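On Monday at 4:40 pm the Linness list wrote:
> Has anyone got the Kuusk planner to behave on cable sorting? Ours closes on a wire
> fine, then plans the lift as if it had hold of a rigid stick.

Yep, same story with us, and we're on the Funisex branch too. The trouble is that the planner only knows about the grip point. Everything trailing off it is a surprise, and orange wire loves to be a surprise! Both wrist views plus the fixed one:

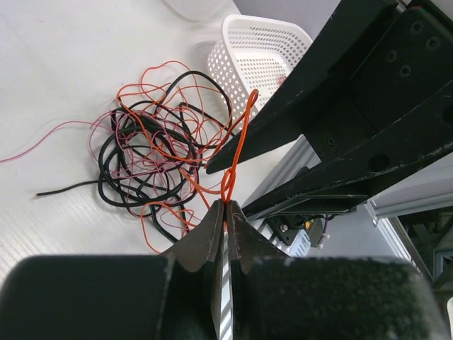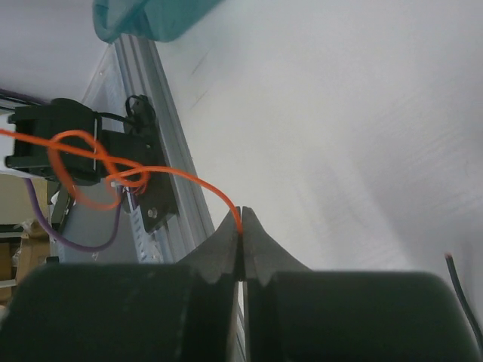
Last one is the fixed view, two arms and the black and red tangle between them:

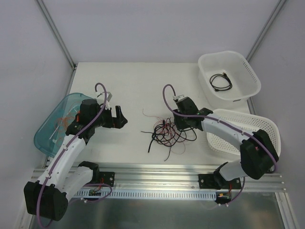 So what I've done in Drivska is dumb but kind of works – after the grip I replan every 50 ms with a fat keep-out tube along the segmented wire, and the other arm has to respect it. Segmentation runs at up to 60 Hz, so it keeps up. Over 509 lifts in the log, 301 went through without a replan timeout (the rest just stop and wait, no drama).

Loops that cross themselves still break the tracker. It picks a strand at each crossing and sticks with it, right or wrong. I can push the branch if you want to try it, just don't look at the config parser.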